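I had cleaned the upstairs hall at Plilside for 11 years before the machine came, and I will admit I had grown fond of that floor. It was a long, narrow stretch of orange-brown boards with a door at the far end, and it ran past the window and the sofa with the busy cover that guests always sat on to take off their boots. I knew which boards needed a second pass, and I used to hum while I gave it to them.

Then Luvbridge, who own the place and a good many others like it, signed up with Arnska, and one morning in August I was handed a tablet and a chair. "You'll be minding it now," said the manager, as kindly as anyone could say such a thing. What it saw, I saw – its own white shell, its two arms, and my hall going away beyond them, tipped over like a ship in weather.

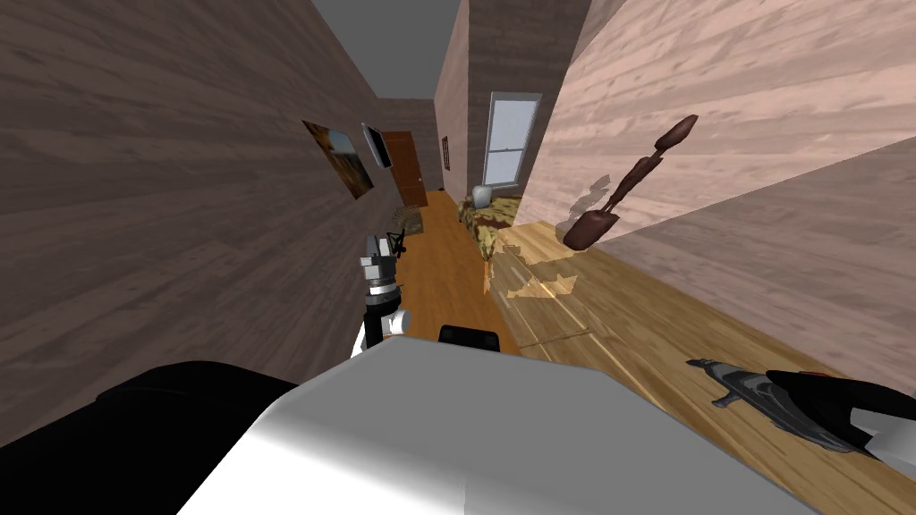
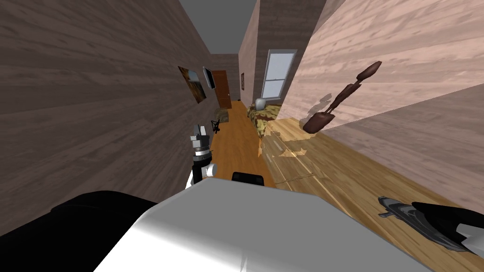 Filed under Short Fiction
By the author of "Ko and the Night Shift"
January 2, 2018

I called it Ko, after a cat we had when I was small, and for the first week I did little but worry at it. I told it to mind the wall. I told it there was a draft by that window and it might want a cardigan – and then I looked over my shoulder to see who had heard me talking to a screen. My knees felt better than they had in years, and I was a little ashamed of how much I missed the ache.

There used to be seven of us on the linen cart, you see, and we talked all day long. Now there were two, at either end of a warm little office, each with a tablet and a cup of tea going cold. So I took to carrying my chair over to hers. We propped the tablets side by side against the sugar tin, and when Ko started down the hall I hummed for it, and after a while she joined in.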